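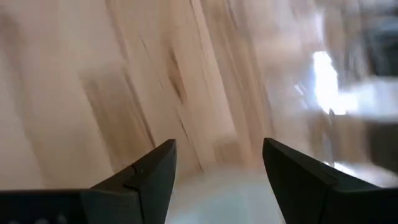 Protthorpe 탁상 정리 데이터 (한국어 설명 문서)

관리: Nghĩa Kim
작업 장소: Multex 작업실
판: 두 번째 판, 5월 수정

1. 소개

이 폴더에는 책상 위의 수납용기와 생활용품을 정리하는 활동의 기록이 들어 있습니다. 투명한 통, 흰색 플라스틱 통, 검은색 바구니, 작은 쟁반, 스탠드, 화분 같은 물건을 나무 상판 위에서 옮기고, 세우고, 겹치고, 한쪽으로 모으는 일입니다. 사무실이나 집에서 책상을 치울 때 하는 일과 거의 같습니다.

처음 목적은 Groen 프로젝트의 물건 목록을 만드는 것이었습니다. 그런데 목록만 보면 통의 크기와 색은 알 수 있어도, 다른 물건 옆에 두었을 때 어떤 모습이 되는지 알기 어려웠습니다. 그래서 배치를 바꾸면서 기록하는 방식으로 변경했습니다. 물건의 이름표도 그때 다시 썼습니다. 첫 번째 판의 이름표를 가지고 계신 분은 6번 항목을 먼저 읽어 주십시오.

2. 구성

기록은 모두 2,472개입니다. 한 기록은 정리 동작 하나를 말합니다. 예를 들면 "누운 통을 세운다" 또는 "통을 상판 뒤쪽으로 민다"가 한 기록입니다. 동작 두 개가 이어지면 기록도 두 개로 나누었습니다.

그중에서 투명 용기가 주인공인 기록이 473개, 검은색 바구니가 주인공인 기록이 467개입니다. 나머지는 흰색 통, 쟁반, 스탠드, 화분, 그리고 여러 물건을 같이 다룬 기록입니다. 한 묶음 폴더에는 기록이 최대 600개까지 들어갑니다. 폴더 번호는 배치 순서를 뜻하지 않습니다.

각 기록에는 다음 내용이 있습니다.

주 물건: 정리의 대상이 되는 물건의 이름
옆 물건: 상판 위에 같이 있는 물건의 이름
시작 상태: 서 있음, 누워 있음, 겹쳐 있음, 뒤집혀 있음
끝 상태: 위와 같은 네 가지 중 하나
메모: 자유롭게 쓴 문장, 비어 있을 수도 있음

3. 물건에 대하여

투명 용기는 이 데이터에서 가장 다루기 까다로운 물건입니다. 벽을 통해서 뒤에 있는 의자와 사무 가구가 비쳐 보이고, 모서리에는 천장의 빛이 반사됩니다. 그래서 "투명 용기 안에 있음"과 "투명 용기 뒤에 있음"을 꼭 따로 적었습니다. 손잡이 구멍이 있는 통은 이름 뒤에 "구멍"이라고 붙였습니다. 같은 모양의 통이 나란히 있으면 왼쪽 통부터 이름을 씁니다. 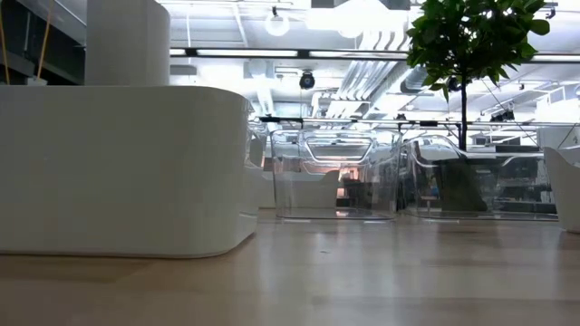
화분의 줄기가 통 위로 보일 때, 화분이 통 안에 들어 있다고 적어야 합니까?
바닥이 닿은 자리를 기준으로 적습니다. 화분이 통 뒤의 상판에 놓여 있으면 옆 물건으로 쓰고, 자리를 확인할 수 없으면 "모름"으로 씁니다.

흰색 통은 겹쳐서 보관하는 물건입니다. 이름표에서는 겹친 통 전체를 "흰색 통 묶음"이라고 부르고, 하나를 따로 꺼낸 다음부터 "흰색 통"이라고 부릅니다. 한 묶음에 통이 몇 개인지는 적지 않았습니다. 위에서 보면 가장자리만 보이기 때문에 세는 사람마다 답이 달랐습니다.

검은색 바구니는 벽이 두껍고 위가 열려 있습니다. 벽에 가는 틈이 있고 바닥도 살로 되어 있어서, 작은 물건을 보관하기에는 좋지 않습니다. 펜이나 전선 묶음은 쟁반에 두는 것을 추천합니다. 바구니의 속은 어둡게 보이는 경우가 많습니다. 검은색 물건을 넣으면 눈으로 찾기 어려우므로, 내용물을 적을 때는 밝은 색의 물건부터 적고 어두운 물건은 확실한 것만 적었습니다. 흰 종이나 카드가 바구니 옆에 있으면 "종이류" 하나로 통일합니다.
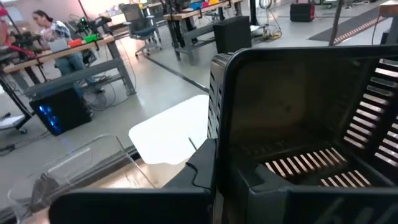
4. 배치 규칙

상판은 앞, 가운데, 뒤의 세 줄로 나누어 생각합니다. 선을 그려 놓은 것은 아니고, 이름표를 쓸 때만 사용하는 구분입니다.

뒤쪽 줄에는 키가 큰 물건과 자주 쓰지 않는 물건을 둡니다. 화분, 스탠드, 흰색 통 묶음이 여기에 해당합니다. 가운데 줄은 지금 정리하는 물건의 자리입니다. 앞쪽 줄은 가능하면 비워 둡니다. 다만 작은 전자 기기 같은 것을 잠깐 두는 일은 허용했고, 그런 경우에는 메모에 적었습니다.

스탠드는 조금 특별합니다. 흰색 원통형 갓이 둥근 투명 받침 위에 있는데, 갓이 기울어 있는 기록도 있습니다. 기울어진 상태는 잘못이 아닙니다. 시작 상태에는 그냥 "서 있음"으로 쓰고, 기울어진 방향을 메모에 더합니다. 받침이 투명하니까 그 옆에 물건을 놓을 때는 간격을 넉넉하게 잡으십시오. 저는 손바닥 하나 정도의 간격을 권합니다.

화분은 잎이 넓어서 화분 자체보다 더 많은 공간이 필요합니다. 잎 아래에 낮은 쟁반을 두는 것은 괜찮지만, 높은 통을 두면 잎이 눌립니다. 물을 줄 때는 먼저 화분을 상판에서 내려 주십시오.

통이 누워 있을 때는 입구의 방향이 중요합니다. 입구가 왼쪽, 오른쪽, 앞, 뒤 중에서 어디를 향하는지 메모의 첫 단어로 적습니다.
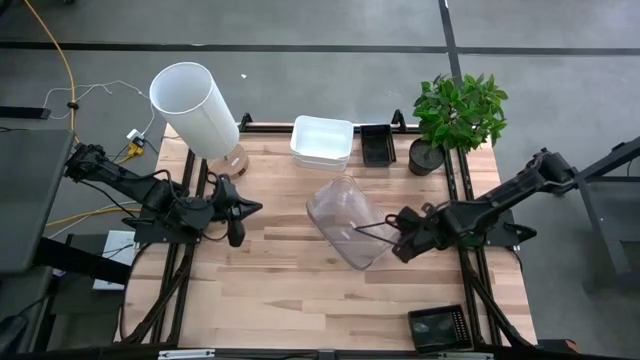
대각선이라면 더 가까운 방향을 고르고, 정확히 중간이라서 고를 수 없으면 두 방향을 모두 씁니다. "왼쪽앞"처럼 붙여서 쓰는 것이 규칙입니다. 띄어쓰기로는 틀린 표현이지만, 검색할 때 한 단어로 찾기 위해서 이렇게 정했습니다.

5. 사용 방법

압축을 풀면 목록 파일과 묶음 폴더가 나옵니다. 목록 파일은 일반 표 프로그램에서 열 수 있습니다. 글자가 깨지면 문자 설정을 UTF-8로 바꾸어 주십시오. Castik 형식이 필요한 분을 위해서 같은 내용의 변환본도 넣었습니다. 변환본에는 메모의 줄바꿈이 없어졌으므로 긴 메모를 읽을 때는 원래 목록이 더 편합니다.

물건 이름으로 찾을 때는 띄어쓰기를 지켜야 합니다. "투명 용기"로는 나오고 "투명용기"로는 나오지 않습니다.

6. 첫 번째 판에서 바뀐 것

"상자"라는 이름을 없앴습니다. 통, 바구니, 쟁반을 모두 상자라고 쓴 기록이 섞여 있어서 하나씩 다시 보고 고쳤습니다.
"조명"을 "스탠드"로 바꾸었습니다. 천장의 조명과 혼동이 있었습니다.
상태 값에 "뒤집혀 있음"을 추가했습니다.
색 이름에서 "회색"과 "검은색"의 기준을 다시 정했습니다. 그늘 때문에 어두워 보이는 회색은 회색입니다.

7. 알려진 문제

메모의 언어가 한 가지가 아닙니다. 대부분은 한국어이고 일부는 영어와 베트남어입니다. 다음 판에서 번역할 예정이지만 시기는 아직 모릅니다.
높이에 대한 정보가 없습니다. 통을 선반에 넣을 계획이라면 직접 재야 합니다.
움직임 때문에 흐린 장면이 있습니다. 물건을 알아볼 수 없으면 주 물건 칸을 비웠습니다.

잘못된 이름표를 발견하시면 기록 번호와 함께 Nghĩa Kim에게 보내 주십시오. 이 문서의 한국어에 어색한 부분이 있으면 그것도 같이 알려 주시면 고맙겠습니다.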